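The third finger

Kalstead wanted a robot hand for its returns room. Guðlaug Vídalín, who has worked there longer than anyone, would like to know what it is for.

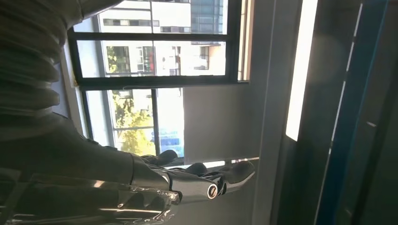

Guðlaug Vídalín has been asked for her opinion of automation more often in the past year than in the rest of her working life, and she suspects the answers are not being kept. She runs the returns room at Kalstead, a firm that hires out laboratory glassware and takes it back again, and since October she has shared the room with a machine built by Dilent. It has a polished metal hand with three dark, rounded fingertips, the longest of which curves away from the others, and with the hand stretched out towards the window it looks rather grand. "It photographs well," she says. "I have noticed that visitors stand on that side of it."

The work it was bought for is dull. Crates come in, somebody takes each piece out, holds it to the light, looks for chips and puts it in a washing rack or a reject tray. The room handles 885 pieces on a full day. Before the machine there were five people on it. There are still five, although one of them now spends the shift beside the robot, clearing its tray and restarting it when it stops.

"They call that supervising. I did ask if it came with a supervisor's pay," she says. "It was treated as a joke, so I asked again in writing."

Did she get a reply? "I got a leaflet."

The leaflet, which she keeps in a drawer, promises that staff will be "released for higher-value tasks". Vídalín has read it to her team twice and they have yet to agree on what the tasks are. The one she can point to is filling in the fault log, which did not exist before there were faults to put in it.

She is careful to be fair to the thing. It lifts the heavy flasks without complaint, and two people in the room have bad wrists. It does not mind the early start. What bothers her is the way it is measured. Management's target is 70 pieces an hour, and on a good hour it gets there. "But a good hour is one where we have sorted the crate first," she says. "We take out the odd shapes and turn everything the right way up. Then it does its seventy and someone upstairs writes down seventy. Where do they write down the sorting?"

I put this to the engineer Dilent had sent that week, who agreed that the crates were "presented" to the robot and said this was normal in the early stages. He could not say when the early stages ended. Ferel, the software that decides whether a piece is chipped, is still learning, he told me. Vídalín, who was standing next to us, asked who was teaching it. He said that she was, in a sense. "In a sense," she repeated, and went back to her bench.

There is history here. Some years ago Kalstead bought a conveyor from Katsaros, with similar promises, and 1800 crates went down it before it was switched off for good. It is now used as a shelf. Vídalín tells the story without much relish. The person who lost out, she says, was a colleague moved to another site to make room for it, and never moved back.

Is she worried about her own job? She thinks about it for a while. "No – I worry about what sort of job it will be. I could always tell a bad flask by the sound when you tap it. The new starters don't learn that now, they learn which button. If the machine goes the way of the conveyor, who will know how to do it?"

Kalstead says it will decide in the new year whether to order a second unit. Staff will be consulted. Vídalín has put her name down for the meeting and plans to bring the fault log, all of it, along with a second copy for whoever says they haven't had time to read the first.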